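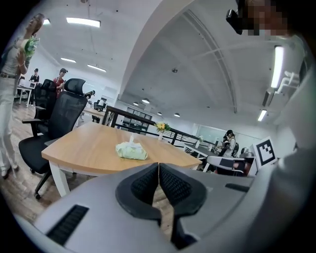 Table with tissues and a small clear bottle

Session 2: how a cold gets round a building

Right, back to it. Last time we did what a cold is. This time I want to talk about how it moves between people who share rooms, because most of you will end up writing your December report on exactly that. Bring the Woltorton handout with you, I'll be pointing at the table on page 2 a lot.

There are three routes I'd like you to know. Droplets are the big wet bits that come out when you cough or sneeze, and they fall fairly quickly. Aerosols are the much finer bits, and they hang about in the air – this is where opening a window earns its keep. Then there's touch: nose to hand, hand to door handle, door handle to somebody else's hand, and so on to their eye or nose. I used to teach touch as the main one and I've softened on that over the years. The studies don't agree, and you'll get marks for saying so!

Our worked case is the Virndale office. It's a made-to-measure exercise I've used for ages: 100 staff on one open floor, 25 of them off with a cold at some point in the month. So the attack rate is 25 per cent. Please write down what the bottom number is every time you quote a rate (I will keep going on about this). If you leave out the people who work from home, the answer changes and so does your argument. 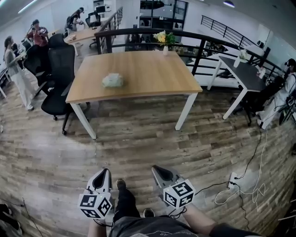 Does going out with wet hair give you a cold?
A virus gives you a cold, so wet hair can't do it by itself. Whether being chilled makes you a bit more likely to come down with one you've already picked up is still argued over, and I'd accept either view if you back it up.

Next, incubation. For an ordinary cold it's usually one to three days, so when you draw your timeline, work back from the first sniffle and see who was in the building then. Don't just blame whoever sneezed first – people can pass it on before they feel properly rough.

Reading for next time is the Goel chapter, up to the part on masks. We're in room 306 again, and the Irnum worksheet is due in at the start.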